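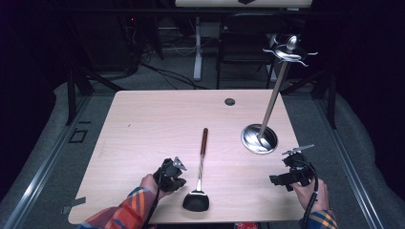 Hanging the spatula back on the stand: how many examples before you stop?

Home > Learning from demonstration > Collecting

praltell_pete
Hello all, long-time reader and very occasional poster. I've been putting together a set of kitchen tool examples with a pair of hand-held grippers, one in each hand, and the job is simple enough to say out loud: pick the slotted spatula up off the table and hang it on one of the hooks at the top of the utensil stand. I now have 1,454 goes recorded, of which 1,002 are what I'd call clean, and I'm in two minds about carrying on.

The trained policy gets hold of the spatula nicely. It's the hanging that lets it down. It brings the handle up to the hooks, dithers a bit, and then either finds the hole or pokes at thin air until I lose patience (usually before my tea goes cold, but not always). So do I record more of the same, or is there something about the way I'm recording that wants changing first? Any thoughts gratefully received, and do be blunt.

Murnham
Lovely project, and welcome out of the shadows! My first question would be how much the starting position moves about. If the spatula always begins lying straight up and down the table with the handle pointing away from you, you've taught it one reach a thousand times over. I'd turn it a bit each go, and I'd turn the stand as well, so the hooks aren't always facing the same way. When we did mugs on a rack we had a lovely big pile of examples and almost no variety in it, and a much smaller second batch did more good than the whole of the first.

praltell_pete
Guilty, I'm afraid. The spatula does wander a little from one go to the next, but the stand has stayed on the right-hand side since I began. I'd told myself that was me being tidy.

kettle_and_crumb
I'm going to disagree with Murnham, in a friendly way. Variety is all well and good, but he says the pick is fine and the hang isn't. Turning the spatula about makes the pick harder and does very little for the last few centimetres. I'd leave the table as it is and slow right down near the hook. Watch your own recordings back at normal speed and I'd bet the final bit is over in a blink, so there's hardly anything there to learn from.

Murnham
Fair point about the slowing down, and I'd do that too. But if the stand never moves then it can learn where the hook is without ever looking at it, and the first time somebody nudges the base the whole lot falls over. I wouldn't want to build on that, however slow and careful the hands are.

drirnico
Can I ask what the left hand is doing while the right does the hanging? We had a terrible time with this. One of our people steadied the stand with the spare gripper and another let it hover over the table, and the model ended up doing a sort of half-hearted wave between the two. We wrote the order down on a card after that (which hand picks, which hand steadies, when to let go) and everybody stuck to it.

praltell_pete
Oh dear. I steady it when I remember to, which is to say more in the mornings than after lunch. I'll go and look through them properly.

kettle_and_crumb
That might well be your dithering, you know. I take back a third of what I said.

Prajapati
Coming in with a different worry. What's wrong with the 452 you didn't count as clean? If they're fumbles where you missed the hook and then got it second time, please don't bin them! Those are the only examples you've got of putting a mistake right, and a policy that dithers is one that has never seen what to do after a miss. Drops on the floor, yes, out they go.

praltell_pete
A good many are just that – a miss and then another try. I'd been throwing them out quite cheerfully. Right, plan for June: stand in 3 places, slow hands near the hooks, left gripper always steadying, and the second tries go back in. I'll do 14 trial runs with the new policy and put the results up, whatever they look like.

drirnico
Do keep the stand positions in your notes for each go. We didn't, and sorting them out afterwards was miserable.

kettle_and_crumb
Still say you could leave the stand where it is for the first batch, but good luck with it, and post the bad runs as well as the good ones please.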